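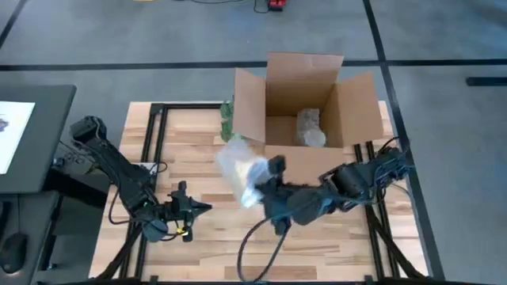
Taner Kahraman thought our first draft gave too much space to the vote and too little to what came after it. A law on family planning, he wrote in the margin, is only as good as the clinic that opens on the day it takes effect. We rewrote the report with that comment in mind, and most of what follows deals with the months after passage.

Background

Our group studied the Paiva district health ordinance, which requires every public clinic in the district to offer family planning counseling and supplies at no charge. It also requires one class period per term on reproductive health in the upper grades, and it allows individual staff members to decline to take part for reasons of conscience. The ordinance passed the district council after three readings. The final margin was two votes.

Supporters argued that women in the hill towns had to travel to the city for services that city residents could get on foot. Opponents argued that the district was using tax money for something many taxpayers consider wrong, and that the class period took a decision away from parents. Both sides said they spoke for families. We did not try to settle the moral question. Our assignment was to find out how the ordinance was carried out and whether the conscience clause worked the way the council said it would.

Methods

We used council minutes, clinic notices, and a mailed survey. The survey went to 890 households in two towns, Kistesari and Jokula. We chose these because they are close in size and had opposite results in the last council election. We received 100 completed forms, which is a low return, and we come back to that under limits. We also did 31 interviews with clinic staff, teachers, parents, and clergy. Each interview used the same five questions. People could skip any of them, and several skipped the one on how they had felt about the vote itself.

Two of us did the Jokula interviews on a Saturday because the clinic there is open until noon and the staff had time afterward. The Kistesari interviews took longer to arrange and were done by phone.

What we found

The clinics in the two towns started at different times. Kistesari had supplies and a posted schedule within the first month. Jokula had a notice on the door saying the service was coming, and the notice stayed up until October. The minutes show the reason. The council approved the money in one vote but left transport out, and the Jokula clinic has no vehicle of its own. A second vote was needed to fix this.

The conscience clause was used more often than the council expected. In Jokula, the only full-time nurse declined to take part. She was open about it in her interview and said she sends patients to the visiting nurse without comment. The visiting nurse comes every other week. Under the wording of the ordinance this counts as full service, because the law asks only that the service be "available at the facility." Patients we spoke with did not all agree that it was.

The class period caused less trouble than the debate had suggested. Parents can withdraw a child with a signed form. Teachers in both towns told us that few forms came in. One teacher in Kistesari said the parents who called her mostly wanted to see the materials — once they had read them, some still objected and some did not. The materials are a short booklet put together by Rellum, a teaching supply office the district already used for science workbooks.

Clergy in both towns were opposed to the ordinance before passage and were still opposed when we talked to them. Their plans had changed, though. In Kistesari the parish has started its own course for engaged couples and does not expect a repeal. In Jokula there is a petition to have the class period removed while leaving the clinic service alone.

Survey answers followed town lines less than we had guessed. Respondents in both places were more likely to name travel and clinic hours as a problem than to name the content of the law. Support for the conscience clause was strong even among people who supported the ordinance as a whole.

Limits

The return rate means the survey can't stand for either town. People who mail back a form on this subject probably have firm opinions. We also had more women than men in the interviews, and no patients under 18. The phone interviews were shorter than the ones done in person, so the Jokula material is more detailed and may carry too much weight in our findings.

Suggestions for further work

The wording on availability should be compared with similar rules in other districts. The council is due to review the ordinance after its first full year, and the clinic visit logs will be open to the public then. Another group could use the same five questions and check our answers against the logs. Our blank survey form and question list are filed with the department office.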